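Why Is Your Snack Bag Half Air?
By Kerstin Kröger

You squeeze a bag of chips. It feels like a pillow. You open it, look inside, and the chips only come halfway up. Were you cheated?

Grown-ups will usually tell you no. "The air protects the chips," they say. That may be true, but it's also a handy thing for a snack company to say, so let's check it.

What's in there?
Mostly nitrogen. Nitrogen is a gas, and it makes up most of the air you're breathing right now. The other big part of air is oxygen, and oxygen is the troublemaker. It reacts with the oil in fried food and makes it taste old, a bit like crayons. So the factory pushes out the oxygen and blows in nitrogen before sealing the bag. That part of the story is good science.

Does the gas really stop things breaking?
Partly. A puffy bag works like a cushion when something presses on it. But cookies break too, and many cookie packets are nearly flat. Some have a stiff tray inside instead. So when someone says a bag HAS to be that puffy, you can ask: how puffy? Would a bit less gas do the same job?

Edem Ayaaba's class tried it last July at the Akolgo summer school. They put 100 crackers in flat bags and 100 in puffy ones, then dropped all the bags down the stairs. The puffy bags had fewer broken crackers. Then they tried bags with only half as much gas, and those did almost as well! One test on one staircase doesn't prove much, and Edem says so too. Still, it's more than most people have done before making up their minds.

Look before you squeeze
A big bag can hold less than a small one. The number to trust is the weight, printed in grams or ounces. Bright pictures on the front won't help you, and neither will the word "more." More than what?

Next time somebody tips out a box of snacks at your house, try guessing which packet is heaviest, then read the labels.
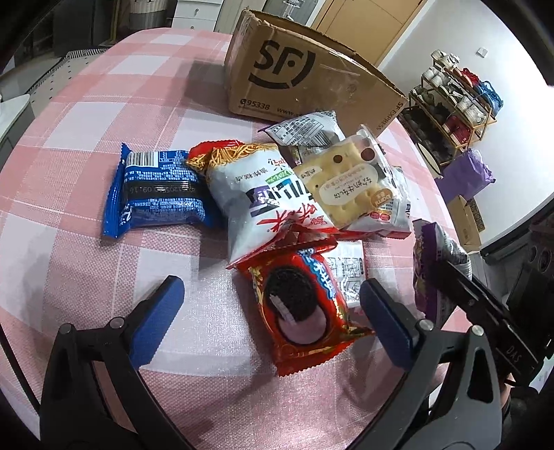

Snacks in puffy and crinkly packets, with a cardboard box. Could you guess the heaviest by looking?

Try it yourself
Find two snack bags of different sizes. Write down which one you think holds more food. Now read the weights. If you have a kitchen scale, open the bags and weigh what's inside in a bowl (weigh the empty bowl first and take that away). Does it match the label? If it doesn't, weigh it again before you complain to anyone. Kitchen scales make mistakes as well.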